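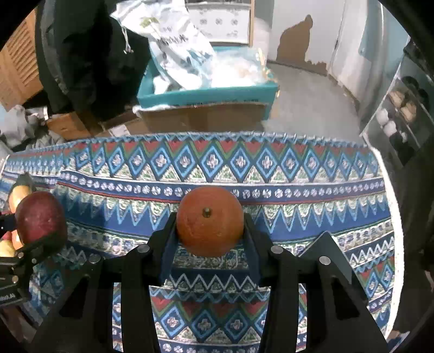

Subject: Re: Right gripper closing late on release

Hello all,

I went through the fruit sessions again after Jade's message (quoted below) and I think the fault is in the finger pads, with the firmware in the clear.

On the right-hand unit one pad had worked its way out of its seat by 2 mm. It catches on the jaw when you open, so the reading says "open" while the fingers are still pressing. Round fruit hides this well. With an orange the peel gives a little and you don't feel it in the handle.

I swapped the pads between units and the fault moved with the pad – same stall, same jump in the width reading. The left unit was clean until then.

What I'd like everyone to do for now:

- Check both pads with a fingernail before you start. If either one moves, don't use that gripper.
- Keep fingers out of the jaws until the trigger is fully released. Two people at Drasley have been nipped this way.
- Mark any session where the width reading jumps. Please don't delete it.

The Mavwood set has 1,934 grasps and I've only checked 90 of them, so I can't say yet how much is affected. Lightfoot are sending new pads in September.

> On the Anora list, Jade Hartley wrote:
>
> Is anyone else seeing the right gripper hang on release? Mine stuck for 30 seconds this morning with an orange in it, then let go by itself. Battery was fine and I'd restarted twice. I've stopped using it until I hear back.

Jade – could you tell me which batch your pads came from? It's stamped on the back.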